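水泵坏了以后，我去找莎菲娜聊了一下午
文／院子南边

先交代一下，标题里的莎菲娜是我们这群种花的人给 Farzana Lashari 起的中文名，她自己很喜欢，微信昵称都改了。她在城郊开一间叫 Lodhi 的小店，卖水泵、滴灌配件、软管接头，也上门帮人修池塘。我家那台潜水泵十一月罢工，我拎着它去找她，本来只想换个叶轮，结果坐下来喝了三杯茶，天都黑了才走。

我一进门就问她，这泵还有救吗？

她把泵翻过来看了看底座，问我：“你是不是直接放在池底的？”

我说是啊，说明书上画的不就是放池底吗。

“说明书画的是干净的池底！”她笑得很大声，“你家池底是什么？落叶、鱼粪、泥，还有你孩子丢进去的石子。底下垫一块砖就好了，抬高一个拳头，吸进去的脏东西少一大半。”

说完她三两下拆开前盖，从叶轮上扯出一团头发一样的水草根，放在报纸上给我看。我真的有点不好意思（上次清理是什么时候我已经想不起来了）。

我问她，店里来的客人最常犯的错是什么。她想都没想：“买太大。”

她讲了一个叫 Babar Siddiqui 的老主顾，家里一个小水池，非要买店里扬程最高的那台，理由是“大一点总没错”。装上去一开，水从出水口直接冲到对面围墙，金鱼全躲在角落里。后来他自己在管子上加了个阀门，拧到快关死才勉强能用，电费却一分没少交。

“他每次来都要跟我讲一遍这个事，”她说，“好像是我逼他买的。”

那到底怎么选呢？我把本子掏出来，准备老老实实记。她说先别管流量，先量高度，从水面到出水口，垂直量，别沿着管子量。然后看泵的流量曲线，在那个高度上还剩多少流量。很多人只看盒子上印的最大流量，那是扬程为零的时候测的，“等于泵平躺着往旁边吐水，你家池子又不是这么用的。”

我说我家出水口比水面高一米多一点，管子倒是挺长，绕了半个院子。她马上皱眉头，问管子多粗。我说就是普通的那种浇花软管。

“那你的水都耗在管子里了。”她让我换粗一号的，弯头能少一个是一个，还从架子上抽了一截给我摸手感。那截管子她最后按 20 块卖给了我，我到现在也不知道算贵还是便宜。

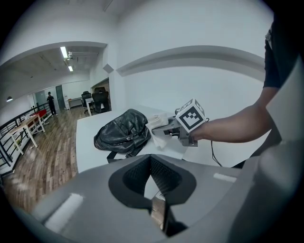 聊到过滤，她话就更多了。店里同时卖两个牌子的过滤桶，一个叫 Brirnov，一个叫 Prakton，我问她哪个好，她不肯直说，先反问我养不养锦鲤。我说不养，就几条金鱼，几盆睡莲。

“那你买便宜的。”她说得特别干脆，“Brirnov 那个 349，够你用了。Prakton 是给养大鱼的人准备的，反冲洗方便，可你一年反冲洗几次？”

我算了算，没敢回答。

她接着说过滤棉的事。大家最喜欢拿自来水把棉冲得雪白，看着舒服，但自来水里有余氯，棉里养了几个月的细菌一下子就没了，过几天水发浑，又跑来怪过滤桶质量差。她的做法是从池子里舀一桶水，棉在桶里捏几下，洗到不堵就收手，脏兮兮地装回去。洗棉的那桶水也别倒掉，浇花很好。

这时候隔壁苗圃的 Chanida Thongdee 进来借扳手，听见我们在说浇花，就靠在门边不走了。她那边种了不少盆栽月季，夏天全靠滴灌。我顺口问她用什么定时器，她说用的是 Cliven，已经是第二个了。

“第一个怎么坏的？”

“冻坏的呗。”她说冬天忘了拆，里面存着水，一夜零下，第二天壳子裂了一条缝。现在她一到十一月就把定时器拆下来，电池取出，倒干水，收进抽屉里。“管子也要把末端的堵头打开，让水流干净。嫌麻烦的话，明年春天更麻烦。”

莎菲娜在旁边补了一句：“她去年是三月来我这里哭的。”

“我没哭！”

两个人为这个争了好一会儿，我在旁边吃了两块饼干。

等她们吵完，我又把话题拉回滴头。我家那几排盆，前面的总是泡着，后面的总是干着，换过滴头也没用。Chanida 说她以前也这样，后来把普通滴头全换成压力补偿的，一条管子上一共 64 个，头尾出水差不多，她拿量杯接过。莎菲娜说换是可以换，但要先看看过滤网堵没堵，网堵了，什么滴头都白搭。她问我过滤网多久洗一次，我说，过滤网在哪儿？

两个人都不说话了，看着我。

后来还是莎菲娜拿了个样品，拧开给我看，就在减压阀前面那个透明的小杯子里，一圈细网。我这才想起来家里确实有这么个东西，一直以为是装饰（真的，别笑）。她说用井水的话半个月看一次，用自来水一个月看一次，拿旧牙刷刷刷就行。

我又问她开店这么多年，有没有哪样东西是她自己觉得不值得买的。她想了挺久，把茶杯转来转去，最后说是喷泉灯。“好看是好看，可线太短，密封圈又老化得快。你要是真想晚上看水，在岸上打一盏灯照过去，比泡在水里省心多了。”

Chanida 不同意，她说她家那盏泡了两年还亮着。莎菲娜说那是你运气好。

冬天池塘的泵要不要关，是我最想问的，差点忘了。她的说法是看深浅，池子浅、会冻到底的，鱼最好捞进屋里，泵也收起来，泡在一桶清水里放到不结冰的地方，别让密封圈干着。池子深的可以继续开，但要把泵往上提一些，别把底下那层温一点的水搅上来，鱼冬天就趴在那儿。我家池子深 66 厘米，她在纸上画了条线，说放在中间偏上，出水别冲得太急，水面能留个口子透气就行。

那张纸我带回来了，贴在工具柜的门里面，字很潦草，有一个词我怎么也认不出来，可能是“砖”。

泵最后没换叶轮，洗干净就转了。她只收了我管子的钱，我硬塞给她一袋自己收的旱金莲种子。回家以后我先去翻了那个过滤网，里面的东西就不细说了，刷了两遍才透光，后排那几盆薄荷第二天早上总算是湿的。前排还是有点泡，我打算下回去的时候再问问她滴头的事，顺便把 Chanida 借走的那把扳手的下落也打听一下，我走的时候她还拿在手里呢。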